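Section 4. Connecting your Fovik inverter to the grid meter

You have panels on the roof, a box on the wall and a letter from the utility that uses the word "interconnection" more than is decent. Read this section through once before touching anything.

Before you start

You will need the Fovik inverter, the Prunier meter adapter, the signed permission letter and a licensed electrician. The electrician is not optional, however many videos you have watched.

CAUTION: Panels make power whenever there is daylight. Switching off the house breaker does not switch off the sun. Open the DC disconnect first and leave it open until step 7.

1. Open the DC disconnect on the roof side, then the AC disconnect on the house side. Hang the red tag on each.

2. Wait 12 minutes. The capacitors inside the inverter hold a charge and have no sense of humor.

3. Have the electrician remove the lower cover and fit the two meter leads to the terminals marked M1 and M2. Arrows on the clamps point toward the grid. Clamps fitted backward will report that your toaster is a power station.

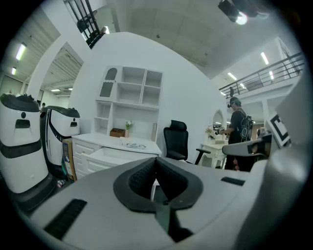

Fig. 4-1. Room with two white service robots at left.

NOTE: Owners in the Feltdale service area have a second form, the export schedule. It asks for the same serial number as the first form, in smaller boxes. Fill in both.

4. Run the data cable from the adapter to the inverter. Maximum length is 50 feet. Coil any spare loosely and keep it off the heat sink.

5. Refit the cover and tighten the screws by hand. If one is left over, it came from somewhere, and you should find out where.

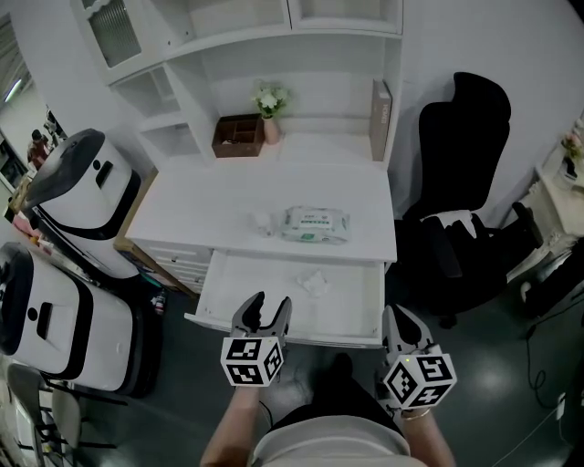
Fig. 4-2. White desk, drawer open.

6. Close the AC disconnect. The display shows GRID WAIT while the inverter studies the voltage. It may take its time. Pressing buttons restarts the wait.

7. Close the DC disconnect. When the display changes to EXPORT READY, write down the meter reading and the time on the permission letter.

CAUTION: Do not select EXPORT ON until the utility has confirmed your start date in writing. A cheerful person on the phone does not count.

Setting the export limit

8. Hold MENU until the word LIMIT appears, then enter the figure from your letter in kilowatts.

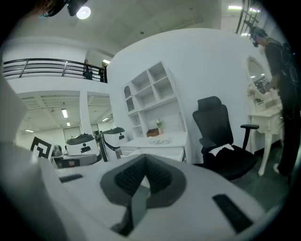
9. Press SAVE twice. The first press asks whether you are sure; the second says that you are.

If the display shows E2, the clamps are reversed. Go back to step 1, including the wait. If it shows a blank screen in full daylight, call the installer and leave the covers on.

Keep the Laskowska warranty card with the permission letter. Claims need both.

Section revised 2022-03-24 by Jordan Hebden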